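Winter Coats, Packing-Away Season

Welcome back to my little bedroom gallery! It's April, the heater has been off since lunch, and I've finally started on the coats. I do mine on the bed, one at a time, because our floor is freezing and the table is covered in seed trays (long story, ask me in June). First up is my big puffer, which I bought at the Maddocks outlet for 50 dollars and have worn nearly to death. I love this thing. It has been to Gudine and back on the bus with me more times than I'd like to admit.

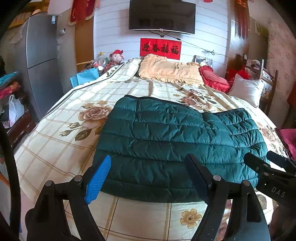
My rule with padded coats is that they get laid out flat before anything else happens. I used to stuff them straight into a bag, and then in November I'd pull out something that looked like an old potato! A few minutes of smoothing with your hands makes such a difference, and you find the loose threads while you're at it.

Then comes the pocket check, my favorite part. Last spring I found 27 cents, a bus ticket and a cough drop that had become one with the lining. I open every zipper all the way and feel right down into the corners. This coat has so many pockets to get through, with an upper and a lower one on the same front panel, both gaping open with the black lining showing, and there are more over on the other side. I lose gloves in there every single year.

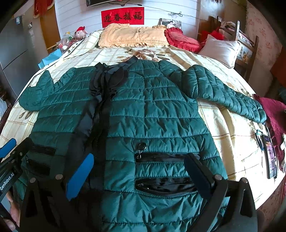

Folding comes next, and I go sleeves first. They come in across the front, then I bring the hem up in thirds and squeeze the air out gently with my forearms (the neighbors' cat would love this job). One warning from last year, when I filled up a Brelladex storage bag so full that the seam gave out on the closet shelf. Now it's one puffer per bag, and the scarves get their own box. If the coat is open, the sleeves want to slide off sideways, so I close up the front before I start.

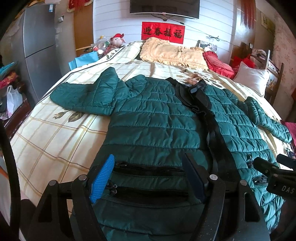
The green-blue puffer on the leaf-patterned bedspread, ruffled pillows behind.

Next up are the wool coats, and after those the Grurnino ski pants that no longer fit anyone in this house.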